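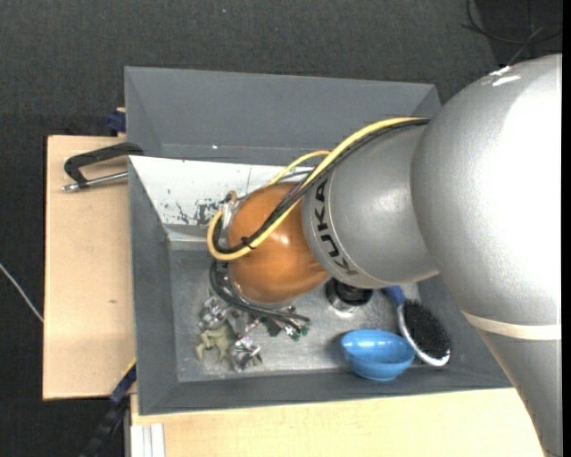
About Sesari

Sesari is a mixed-goods packing and sorting service. We take in small consumer items by the bin, sort them, and send them out in cartons or bags to the customer's specification. The company started in February with two benches and a rented loading dock. We now work from one building with 80 bench positions and a separate receiving area.

What we handle

Most of our work is small goods in short runs: household items, stationery, parts kits and returned stock. The usual order is between 200 and 295 pieces. Larger orders are split into lots and each lot is labelled before it leaves receiving. We do not handle food, glass over one litre, or anything that needs cold storage.

How goods move through the building

Incoming stock is tipped into open rectangular bins. Bins are kept shallow-filled, so that items at the bottom can be reached without turning over the ones on top. Maximum gross weight for a bin is 25 kg. Heavier stock goes on a pallet and is picked from there.

Each bin carries one lot only. When it has been emptied it is wiped out, checked for stray pieces and returned to the rack by the dock. Mixed lots are sorted at the Woltell line — our name for the row nearest the dock doors — and then join the normal flow.

Packing is done to a written sheet supplied or approved by the customer. The sheet gives the carton size, the fill material, the order of items and the label position. If no sheet is supplied we use our own, called Udix, which covers almost 200 common item shapes. Customers can ask for a copy before placing an order.

Materials

Cartons are single-wall as standard, with double-wall on request. Fill is shredded paper. Plastic fill is used only where the customer's sheet calls for it.

Shemweta

Shemweta is our returns service. Items are unpacked, matched to the return slip, graded and either repacked or set aside for the customer's decision. Grading labour is charged by the bin, and repacking is charged by the piece.

Visits and samples

The receiving area can be visited by appointment. Sample lots are accepted at the dock and should be marked with a contact name, a return address and the number of pieces.

Page last revised 8 Nov 2018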